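Hooks, Pegs and the Weight of a Mug

Storing small things on a worktop: what a peg stand does well, what it does badly, and how much room to leave beside the appliance

By Anneliese Baumgart

A ceramic mug is an awkward object to store. It is heavier on one side than the other, it does not nest, and its handle takes up space that cannot be used for anything else. In a cupboard 40 centimeters deep, a row of mugs wastes most of the height between the shelves. Stacked two high, the upper mug rests glaze on glaze, and the foot ring of one slowly marks the rim of the other.

The peg stand, usually sold as a mug tree, removes the mug from the shelf and holds it by the handle. It needs a base, a post and a set of short arms. Prices in the shops we looked at in December varied by a factor of four for what is, mechanically, the same part.

The pegs matter more than the wood. Detlef Wendt, a turner who makes stands under the name Ollow, sets his at a slight upward angle. A level peg will hold a mug, but it relies on friction, and glazed clay on finished wood has little of it. "If the table gets a knock, the handle walks outward," Wendt says. "With some rise on the peg it walks back."

Peg length is the second dimension. Long pegs accept thick handles and also let the mug swing. Short pegs keep the load near the post but demand some care when hanging.

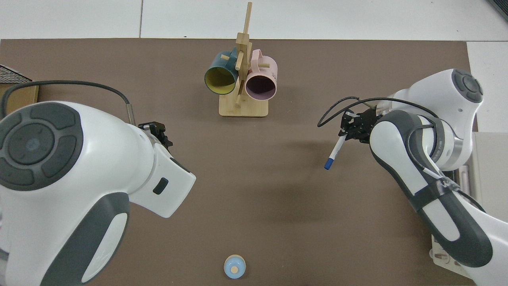 Balance is decided at the base. A hanging mug applies its weight at a distance from the post, and the base has to be wide enough that the stand does not tip when only one side is loaded. The worst case is a single large mug on the highest peg. Two mugs on opposite sides largely cancel each other, and a stand loaded in pairs can be lifted and moved without much trouble. A flat rectangular base has a long direction and a short one. The pegs that carry the most should point along the long direction.

Wendt tests a new pattern by hanging a bag of sand from one top peg and tilting the board under it. His present model takes 1000 grams before it lifts. An ordinary mug weighs well under half of that, so the margin is for clumsiness.

The direction a mug faces is a matter of handle geometry. A round handle set close to the rim lets the mouth drop, and the mug hangs partly inverted. A handle set at mid-height tends to leave the mouth pointing outward. Neither is wrong. A mug that faces down sheds water and collects less dust; one that faces out dries faster inside if there is moving air. Mixed sets hang at mixed angles, and owners who want a uniform row should buy uniform mugs.

Colored glazes are worth a note. Where the inside and the outside differ, the change of color normally sits at the rim, and the rim is where chips show first. A peg keeps the rims clear of each other provided the neighboring pegs are far enough apart. Wendt allows a full mug width plus a thumb.

Pads and mats

A bare white tabletop shows every scratch from an unglazed foot ring. A large mat deals with that, and also lowers the noise. Brunello Piras, who fits small kitchens for Meinecke, recommends a single mat covering most of the surface over several small ones. Crumbs gather at edges, and one mat has fewer edges. He leaves a border of bare table so that the mat can be picked up from the side, and he prefers brown or gray, on which coffee stains are slow to show.

The mat should lie flat under the stand. A curled corner beneath one end of the base cancels whatever the maker did about tipping.

Placing the appliance
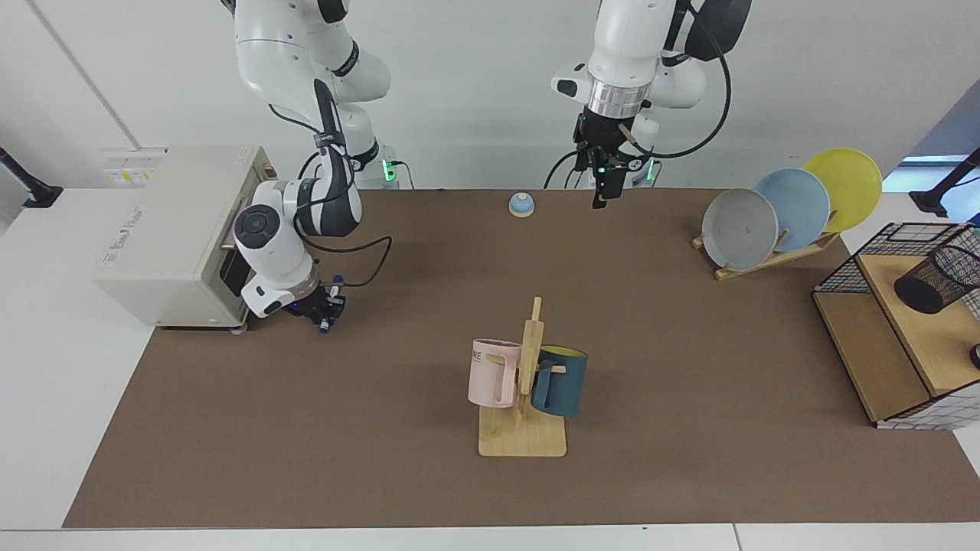 Page 40

A compact appliance should go at one end of the surface, with its opening turned toward the free area. Piras gives this as his first rule. The hand then travels in one line from the open table to the door, and nothing has to be carried around a corner. The space directly in front of the opening stays clear, including the part a handle needs.

His second rule concerns small items such as a service bell, an egg timer or a salt jar. They belong near the back and in the middle, where they can be reached from both ends and are not swept off by a sleeve. Wolfram Weidemann, who runs a breakfast room with four tables and a counter, keeps his bell in that position and says it has outlasted three toasters.

Feet deserve a look before purchase. An appliance on small feet can be wiped beneath, but the feet will print themselves into a soft mat if it is never shifted. Moving it by the width of a foot every month is enough.

Heat is the remaining question. Not every mat tolerates it, and the maker's sheet for the appliance, not the one for the mat, gives the clearances at the sides and top. The stand should be outside them. Finished wood near a hot panel dries out, and the pegs loosen in their holes.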